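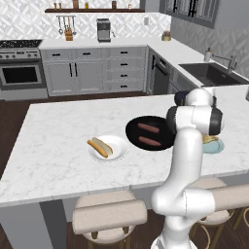 平底锅里的两根香肠，白色大理石台面。

塞雷马尔（Seremar）香肠厂开放日参观记

发表于 2018年8月14日　栏目：走访

米莱蒂（Milletti）香肠厂每年对外开放一天，要提前在网上登记，上午一批，下午一批，每批限30人。我登记的是上午那批。登记表上要填鞋码，因为进车间得换厂里的白胶靴，另外问有没有对坚果、奶制品或芥末过敏。票价里包含一份试吃和一张厂区商店的抵扣券，抵扣券当天有效。

这篇按参观的顺序写，后面附交通和吃饭的情况。车间内不准拍照，手机要锁在更衣柜里，所以里面的东西都是凭当天回来路上记的笔记写的，有几处温度和时间没有听清，就没有写。

怎么去

塞雷马尔是瓦伦（Valen）河谷里的一个小镇，火车不到，要在河谷口的车站换44路公交车。车从车站广场对面的站牌发车，站牌在药店门口，跟长途车不在一起，我第一次找的时候走到了长途车那边，差点误了。公交车沿河走，过两座桥，第二座桥窄，对面有车就得停下来让。镇上一共三个站，去香肠厂要在最后一站下，下车以后沿着路往回走一小段，看见一排杨树后面的灰色屋顶就是。

自己开车的话，厂门口有停车场，但开放日那天留给了送货车和残障人士，别的车都停在镇子另一头的足球场边上，再走过来。走过来的路有一段没有人行道，带小孩的要注意。

我到得早，门卫让先在门房旁边的棚子里坐着。棚子里有长凳和一台饮水机，墙上贴着厂区平面图，图是旧的，新盖的冷库没有画上去。

厂的来历

开场是在食堂里，由厂里负责品质的一位女士讲的，讲得不长，配了一些旧照片。这家厂最早是镇上的一间肉铺，铺面在教堂后面的斜坡上，现在还在，改成了卖五金的。肉铺传到第二代，开始往河谷下游的饭馆送香肠，后来铺子后院不够用，才在现在这个地方盖了厂房。厂房扩建过两次，老的一半是砖墙，新的一半是彩钢板，从外面一眼能看出接缝在哪里。

她放了一张旧账本的照片，上面记着卖给谁、多少根、有没有付钱。当时香肠论根卖，后来才改成论重量。有观众问现在为什么有的包装上又写根数，她说那是给超市的定量装，每一包的根数固定，单根重量允许有一点出入，出入超过规定的会在称重那一关退下来，拆了当散装卖。

现在厂里做的品种分三类：生鲜香肠，要自己煎或者烤；熟香肠，煮过或者蒸过，热一下就能吃；还有风干的。产量最大的是生鲜的。风干的每年主要在1月做，那时河谷里冷而干，厂里的老师傅认为那个月做出来的最好。现在有了控温控湿的房间，其他月份也能做，但1月的那一批还是单独编号，单独卖，价钱也高一些。

换衣服和进车间

换衣服花的时间比我想的长。先摘首饰和手表，有胡子的要戴胡须罩，头发全部塞进网帽，外面再加一顶布帽子。白大褂是背后系带的，要两个人互相帮忙。胶靴按登记的鞋码摆好了，鞋码之外的人自己去架子上找。之后洗手，水龙头用膝盖顶开，洗完用纸擦，再过一道酒精。最后是一个浅槽，里面有消毒水，踩着走过去。

带队的人站在槽的另一头，逐个看手指甲。有一位涂了指甲油，发给她一副手套，可以进。

进去以后第一感觉是冷。接待邮件里写了要穿长袖，我在白大褂里面只穿了一件薄衬衫，走到第二个房间就后悔了。建议里面穿毛衣。地面是防滑的，带一点坡度，水都往中间的沟里流。说话要大声，风机一直在响。

修肉

第一个房间是修肉。肉是前一天送到的，整块挂着或者放在蓝色的塑料筐里，筐上有标签，写着来源、批号和日期。工人站在台子两边，把筋膜、淤血和多余的肥肉剔下来。肥的和瘦的分开放，后面再按比例合到一起。

带队的人拿起一块肩肉，让大家看哪里是要去掉的。肩肉肥瘦适中，是生鲜香肠的主料，有些品种再加一部分腹肉或者背膘。背膘硬，切成小粒以后形状清楚，加热时不容易化掉，吃起来有颗粒感。腹部的脂肪软，绞出来容易糊，所以用量要控制。

剔下来的筋膜不扔，一部分煮汤，一部分卖给做宠物食品的厂。骨头另外有人收。

工人戴的是金属丝编的手套，戴在不拿刀的那只手上。刀每过一段时间就换一批，换下来的放进高温的消毒柜里。磨刀在隔壁的小间，由专人负责，其他人不磨自己的刀。

绞肉和拌料

绞肉机比我预想的要大，料斗高，要用提升架把一整车的肉翻进去。孔板有几种，粗的像指头那么宽，细的跟米粒差不多。同一个品种可能用两种孔板，一部分粗绞一部分细绞，细的那部分起粘合的作用，粗的那部分提供口感。

温度是整个过程里反复说的事。肉在绞之前要冷到接近冰点，绞的时候机器会发热，温度上去了脂肪就会抹开，附在瘦肉表面，后面怎么拌都不粘，煎的时候油和水一起跑出来，剩下的又干又散。所以有的品种要加碎冰，冰水也算在配方里。

拌料间的墙边是香料柜。香料是从塔莱比（Talebi）商行进的，这家商行在河谷口那个城里，专门给食品厂配货。整粒的黑胡椒、茴香籽、芫荽籽用麻袋装，到厂里现磨。红椒粉和肉豆蔻用密封桶，桶上写开封日期，过了期限就不用了。香料提前按批次称好，装在小桶里，每桶对应一锅肉，拌料的人不需要再称，只要核对桶上的编号，然后在单子上签字。

参观的人可以闻一下几种香料。现磨的茴香籽味道很冲，有一点甜。我旁边的人问哪种香肠里茴香最多，带队的说是粗绞的那款，产品号2535，商店里有卖，包装是绿边的。她说以前的产品没有名字，只有号码，工人到现在也还是叫号码，叫名字反而要想一下。

盐的作用讲得比较细。盐除了给味道，还把瘦肉里的一部分蛋白质溶出来，拌的时候这些蛋白质变得发粘，加热以后凝固，把肉粒和脂肪连在一起。判断拌没拌好，老办法是抓一把贴在手心，手掌朝下，掉不下来就行了。现在机器有定时，但每一锅还是要有人用手试。拌过头也不好，吃起来发硬，像橡皮。

灌肠

灌肠间是人最多的地方，也是大家看得最久的地方。

肠衣有天然的和胶原的两种。天然肠衣送来的时候是盐渍的，装在桶里，用之前要冲洗，再泡在温水里，泡软以后套到灌肠机的管口上，一整根推上去，皱成一小截。套肠衣的动作很快，肠衣滑，手上要一直沾水。羊肠衣细，猪肠衣粗一些，带弯的多半是天然的，笔直的多半是胶原的，不过也有例外。

灌的时候一个人控制出料，另一只手托着肠子，松紧全凭手感。灌得太满，扭结的时候会爆；灌得太松，里面有空气，煎起来皮会起泡，和肉分开。看到有气泡就用针扎一下。机器灌的那条线自动扭结，一边转一边送，长度是设定好的，出来之后挂在杆子上，一串一串往前走。

手工扭结的那张台子上，师傅示范了三根一组的扎法：先把一长条对折，在中间扭一下，再量一个手掌的长度，两边一起捏住，扭，然后把其中一头从圈里穿过去。穿完就能竖着挂起来，每一组之间不会互相压着。她做了一遍快的，又做了一遍慢的，然后请一位参观者试。试的那位扭了两组，第三组破了，馅从裂口挤出来，师傅把那截剪掉，馅放回碗里。那个碗是专门给参观准备的，不进产品。

这个房间有一块写着当班产量的白板，写的是246串，旁边画了一道横线，横线下面空着，应该是留给下午的。

冷却、风干和烟熏

生鲜的扭好以后挂在冷间里，让表皮收干一点，再去包装。表皮干了切的时候不粘，颜色也均匀。

熟香肠要进蒸煮柜，有的先熏后煮。烟熏用的是山毛榉木屑，木屑在另外一个小炉子里闷烧，烟通过管道送进柜子里。柜门上有一块玻璃，里面看不太清楚，只能看见一排排的杆子。出柜之后马上用冷水淋，不淋的话皮会皱。

风干间只能在门口看，不能进去，怕带进去杂菌。里面光线暗，香肠表面有一层白霉，是有意接种的，用来保护表面，也影响味道。刚挂进去的在左边，时间长的在右边，颜色从浅红一直到暗红。气味比较复杂，有酒窖的味道，也有一点像蘑菇。判断好没好主要看失重，每一批都挑几根挂上牌子，定期取下来称，减到规定的比例就出间。带队的人让大家隔着门捏了捏一根样品，外面硬，中间还有弹性，她说再过两个星期左右可以出。

包装和化验

包装间比较吵，看的时间短。盘子是黑色的，香肠摆进去，充气，封膜，贴标签，过金属探测。过探测器的时候放了一块测试片，皮带马上停了，推杆把那一盒推到旁边的箱子里。每班开始和结束都要用测试片试一次，结果记在本子上。

化验室在楼上，隔着玻璃看。每批留样，一部分当天做，一部分放到保质期最后一天再做。有人问保质期是怎么定的，回答是先做试验，放到坏为止，然后往回减，减多少有规定。化验室的窗台上摆着几盆植物，是办公室那边的，跟化验区是隔开的。

试吃和煎法

试吃在食堂。每人一个纸盘，三种香肠各一小段，面包和酸黄瓜自己拿，芥末有两种，一种细的一种带籽的。喝的是水和苹果汁，啤酒要另外买。

煎香肠由食堂的厨师讲，这是问题最多的一部分。我把他说的记在下面。

香肠煎之前从冰箱里拿出来放一会儿，不要直接下锅，太冷的话外面焦了里面还生。不要用叉子扎孔，扎了汁会流走，只有灌得很松、有明显气泡的才需要处理。锅先不要烧得很热，放一点油，香肠下去之后用中小火，隔一阵翻一次，让各面都碰到锅底。锅里不要放得太满，香肠和香肠之间留一点空，挤在一起出的水散不掉，就变成煮了。

他个人喜欢先加一点水，盖上盖子焖几分钟，等水干了再开盖煎上色。粗的香肠这样做比较稳，细的就没有必要。有人说家里的做法是先在水里煮过再煎，他说也可以，但水不要开，保持在冒小泡之前，煮开了皮容易裂。

生鲜香肠要熟透，切开中间不能有粉红的生肉，有温度计的话插到中心去量。放了红椒粉的品种本身颜色就红，光看颜色看不准。煎好之后放两三分钟再切。

锅底剩下的东西不要洗掉，切一个洋葱放进去炒软，加一点水或者醋，就是配汁。剩下的香肠第二天切片和土豆一起炒，或者放在扁豆汤里。

三种里我最喜欢的是产品号2535那款，茴香味明显，肉粒粗，咬起来有点脆。另外一种细绞的比较温和，小孩那一桌吃得多。烟熏的那种偏咸，配面包可以，单吃两口就要喝水。

提问时间

提问没有限制，问的人不少，挑几个写。

有没有不含猪肉的。有，鸡肉的和牛肉的，在单独的班次做，做之前全线清洗。没有素的，试过，口感不满意，没有上市。

亚硝酸盐。生鲜的不加，煎熟以后是灰褐色。烟熏和风干的加，用量有上限，每批都有记录。她解释了加的理由，主要是抑制肉毒杆菌，颜色是顺带的。提问的人继续问能不能不加，她说有厂家在试，用芹菜粉之类的，本质上还是同一种东西，换了来源。

能不能冷冻。生鲜的可以，买回来当天冻，解冻放在冷藏室里慢慢来，解冻以后不要再冻。风干的不建议冻，挂在阴凉通风的地方就行，切开之后用纸包，不要用保鲜膜，保鲜膜闷着会发粘。

表面的白霉能不能吃。能吃，不喜欢的话用湿布擦掉，或者把皮剥了。如果是绿的、黑的或者有毛，那一段就不要了。

厂里会不会搬走。镇上有这样的传言，我在公交车上也听到两个人在说。回答是目前没有这个计划，冷库刚盖好。

商店

商店在厂门右手边，平时也开，中午关门。开放日那天中午不关。品种比超市全，有不成形的散装，就是前面说的称重不合格退下来的，味道一样，价钱便宜不少，卖得快，我们那批出来的时候还有，等我在食堂坐了一会儿再去就只剩细绞的了。想买的话先买再去试吃，店里可以代为冷藏，凭小票取。

我用抵扣券买了两包粗绞的，一根风干的，又买了一罐带籽芥末。风干的是上一个1月做的，标签上盖了单独的编号。店里送冰袋，但冰袋小，路远的要自己带保温包。

收银台旁边有塔莱比商行的小袋装香料，茴香籽和烟熏红椒粉都有，比城里的门店略贵。

镇上

下午那批入场的时候我往镇上走。塞雷马尔不大，主街从桥头一直到教堂，走一遍用不了多久。以前肉铺所在的那个斜坡在教堂后面，五金店的门楣上还看得出原来刻的字，刷过漆，被盖住了一半。店门口的铁钩据说是当时挂肉用的，现在挂着浇花的水管。

镇公所底层有一个小展室，免费，展的是河谷里的农具和一些旧的食品加工工具，有一台手摇灌肠机，铸铁的，跟车间里的原理一样，就是小。说明牌只有本地语言，字也小，灯光暗，眼睛不好的看不清。

中午饭我在桥头的小馆子吃的。菜单上有三道菜用的是米莱蒂的香肠，我因为刚吃过，点了鳟鱼。鱼是煎的，配煮土豆和一小碗黄瓜沙拉，土豆有点凉了。邻桌点的是香肠炖扁豆，看上去分量很足。店里只收现金，取款机在主街中段的邮局外面。

河边有步道，往上游走到水坝要走上一段，路面是碎石，有树荫。水坝旁边有长椅。回来的公交车班次少，错过一班要等很久，站牌上的时刻表分平日和假日两栏，看的时候要看对。我坐的那班上了不少提着厂里纸袋的人，车厢里有一股烟熏味。

几点建议

登记页面一般在开放日前一个多月放出来，上午的名额先满。取消的话要回邮件，不要不来，有候补名单。

小孩可以进，有最低身高要求，主要是因为最小的胶靴也有尺码限制。身高不够的可以留在食堂，那里有人看着，能用面团学扭结。

坐轮椅的可以走一楼的全部线路，化验室在楼上，没有电梯。

里面穿厚一点，袜子穿长的，胶靴筒口磨小腿。

全程站着，从进更衣室到出来，中间没有坐的地方。

讲解是本地语言，有一份英文的讲义，在食堂门口自取，内容比口头讲的少。

回家以后

粗绞的那两包当天煎了一包，按厨师说的先焖后煎，火开得稍微大了一点，有一根裂了口。锅底炒了洋葱，加了醋，醋放多了。另一包冻了。风干的挂在储藏室窗边，切了几次，越到后面越硬，切的时候要用薄一点的刀。

下一次开放日的日期还没有公布，商店的人说会贴在厂门口和镇公所的布告栏上。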